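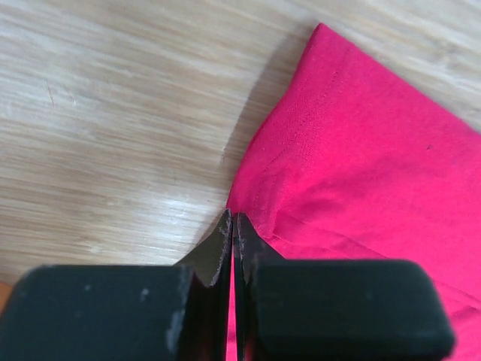 Wrist cam view, fingers right at the hem of the pink cloth.

2019-11-26

So the cloth folding set is up to 331 demos, and my shoulders know it! I'm driving the arm by hand for every one of them (Tahsin Roy took a turn too, and he's annoyingly smooth at it), and the goal is 1,004 before we train the real model. I've been calling the whole thing Foltley and I guess the name has stuck.

Edges are the hard part. When the fingers come in along a curved side like this one, a tiny bit too high and you close on air, a tiny bit too low and you scrape the table. I threw out nearly 60 early runs where I hesitated so long that the model would have learned to hover, which is pretty much what our first one did.

Now I do batches of 30, then coffee, then I re-toss the cloth so the wrinkles land somewhere new. Corners are next, and I want those finished in December. If you've collected grasps on stretchy fabric, tell me how you label the near misses, please!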